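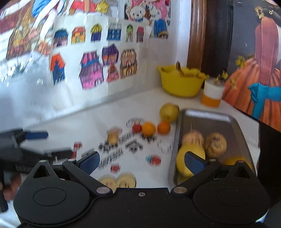 Notas do orador: a fruta na mesa de serviço

Imprimir | Enviar por e-mail | 2 comentários

Abertura (10 minutos)

Agradecer à Stolcombe o convite e apresentar o tema: a disposição da fruta nos refeitórios da rede Praltham. Recordar que o trabalho abrange 33 salas e que o inquérito interno recolheu 754 respostas de utentes.

Primeiro ponto: o tabuleiro

O tabuleiro metálico de rebordo levantado continua a ser o suporte recomendado. Limpa-se com facilidade e deixa ver a fruta de qualquer lado da mesa. Convém referir que a peça grande e amarela atrai o olhar antes das restantes e que, por isso, a sua posição deve ser decidida em primeiro lugar. A fruta pequena e vermelha pode ficar fora do tabuleiro, junto do canto, desde que sobre mesa limpa.

Pausa para perguntas sobre higienização.

Segundo ponto: a taça

A taça amarela de bordo ondulado destina-se às peças com pé, como a banana, e às de forma alongada, semelhante à da pera. Deve ficar encostada à parede, atrás do tabuleiro.

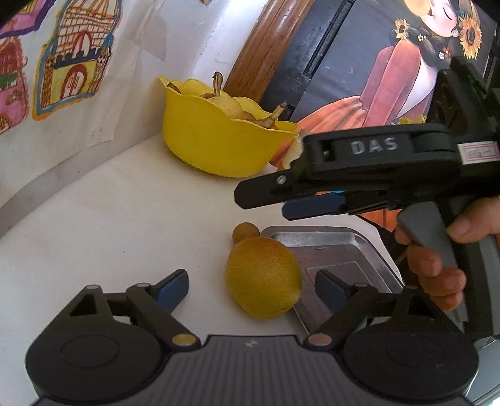 A norma da Zevum admite ambos os recipientes na mesma mesa, mas pede que os citrinos maiores não tapem o acesso aos mais pequenos. Ler em voz alta o parágrafo correspondente e indicar que a versão revista entra em vigor em dezembro.

Terceiro ponto: reposição

Insistir na verificação da casca antes de cada serviço. As peças com manchas escuras são separadas e avaliadas na cozinha. Mencionar a ficha de registo da Ravn, distribuída à entrada.

Se sobrar tempo, retomar a questão das toalhas impressas, deixada em aberto na sessão anterior.

Partilhas: 10

Contacto | © Praltham, Serviços de Refeitório | Voltar ao topo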